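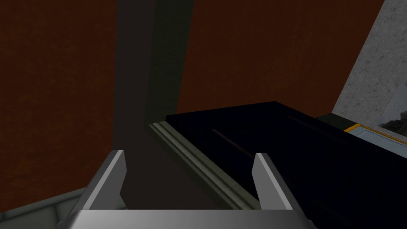
Page 5 of 12

Skirkel Print Server: ticket history
Subject: Large-format jobs stall at 156 MB when sent from the upstairs office
Product: Skirkel spooler, Mikeck driver pack
Status: Resolved, left open for monitoring
Priority: Normal

Entry, 08:40
Reported by the Brutaten office. PDF drawings sent to the wide plotter stop spooling part way through. The job shows as "receiving" and stays there until it is cancelled by hand. Small jobs print as normal. The same drawings print from the ground floor without trouble.

Requested: driver version, size of the failed jobs, whether other users upstairs have the same fault.

Entry, 09:15
Reply from site. All users upstairs are affected. Driver is the current Mikeck pack on every machine. Failed jobs vary in size on disk, but the spool file on the server is always 156 MB when it stops. Anything smaller than that goes through.

Entry, 09:30
A fixed stopping point suggests a limit and not a poor connection. Checked the following on the server:

Free space on the spool volume: sufficient
Per-user quota: off
Per-queue size limit: off
Antivirus exclusions for the spool folder: present and correct

None of these explains the fault. Event log has code 204 at the time of each stall. The manual lists 204 as "client stopped sending". This only tells us which end went quiet.

Entry, 10:05
Asked site to take a laptop that fails upstairs, carry it down, plug it into the ground floor switch and send the same file. Job completed. Took it back upstairs, job stalled at the same size. The laptop and driver are therefore ruled out, along with the file.

Entry, 10:50
Network path compared. Ground floor goes straight to the server switch. Upstairs passes through a Yurchenko gateway, put in when the office was extended in May. Site had not mentioned the gateway because web and mail work normally through it.

Requested an export of the gateway settings.

Entry, 11:35
Export received. Of interest:

Traffic inspection: on
Inspect print traffic: on
Maximum inspected transfer: 156 MB
Action when maximum reached: hold

"Hold" keeps the connection open but passes no more data. The client waits, the server waits, and no error is shown to the user. The server writes its 204 when the idle timer runs out. This matches what was seen.

Entry, 11:50
Two options given to site.

Option A: change the action from "hold" to "pass". Large jobs will go through with the first part inspected only.
Option B: switch off inspection of print traffic between the upstairs range and the server address. Leaves other inspection as it is.

Recommended B. Raising the maximum was considered and dropped, as the gateway stores the inspected part in memory and would run short with several plots in progress.

Entry, 13:20
Site has applied option B and restarted the gateway. First test failed at the same size. Asked for a second export.

Entry, 13:45
Rule was present but placed below the general inspection rule. The gateway reads from the top and stops at the first match, so the new rule was never reached. Asked site to move it up and save. Restart not needed for a change of order.

Entry, 14:10
Rule moved. Test drawing spooled and plotted in full. Site then sent 12 drawings in one batch from three machines upstairs. All completed. No further 204 entries in the log.

Entry, 14:25
Old stalled jobs were still listed in the queue and could not be deleted from the console. Procedure used:

Stop the Skirkel spooler service.
Move the leftover files out of the spool folder. Do not delete them until the queue has been checked.
Start the service.
Refresh the queue view and confirm that it is clear.

Queue clear after restart. Leftover files deleted by site.

Entry, 15:00
Note for anyone with a similar fault: check the spool file size on the server and ignore the size of the original document. The two differ a good deal once the driver has processed the page, and the pattern here was only visible on the server side.

Knowledge base article for code 204 to be amended with a line on gateways. Ticket stays open for 5 working days and closes by itself if there is no reply.

Previous page | Next page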